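2 min read
July – posted by the Plendbridge Toy Library

Hello again to everyone at Nuvance! The pretend kitchen is coming together, and your grant has gone further than I dared hope. We've now sorted 63 pieces of play food and kitchenware, and I've spent $70 on replacements for the tired stuff. I'm still chasing Yule for a price on storage tubs (third email sent, fingers crossed).

I've stopped packing sets by colour, and it's so much easier. Each one now mixes food with things to serve it in, so kids can get straight into cooking.

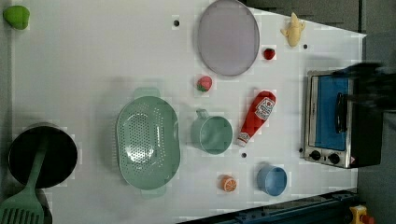
The strawberry, the ketchup bottle and the green colander are all going in the first set, along with the mug and the big oval plate. One parent asked whether we could lend the food and the dishes separately, as her two already have plenty of cups at home. I like that idea and will try it next month – labels first, though!

Recent updates
Clekus puzzle shelf: what's back in
Dress-up box mending list
New borrowing hours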